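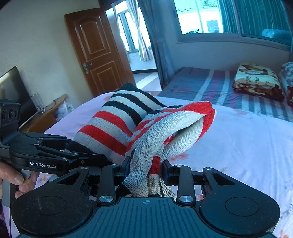 By Yasmine Saber | Bedroom & Laundry | 2 comments

Knits off hangers. Please. Shoulders go pointy, hems go long, and by spring you own a dress. Fold them, on the bed, where there's room to spread out.

What works for me, quick because the bus is at 11:

Lay it flat, face down if it's a sweater. Smooth with your palms - no tugging. Sleeves across the back, then thirds. Scarf: half, half again, then roll it loosely. Stripes are handy, line the bands up and your edges come out straight without much thought.

Thick stuff at the bottom of the drawer. Thin on top. Dont cram, if the drawer fights you take one out.

Pilling - dry sponge, light strokes, one direction. Razor only if you're brave. I put a hole in a red one in October and had to darn it with the wrong red.

Snags: pull to the inside with a crochet hook. Never snip!!

Spare blankets can live folded at the head of a bed that isn't slept in much. Saves a whole shelf. Shake them out when you change the sheets, and crack the window for about 12 minutes while your at it.

Khadija Cherkaoui wrote in asking about cedar blocks. Yes, fine, sand them when the smell goes.

More in Bedroom & Laundry
Getting candle wax out of a bedspread
Pillow gone flat? Try this first
Fitted sheets, the lazy fold
One drawer, two kids
Drying wool indoors in winter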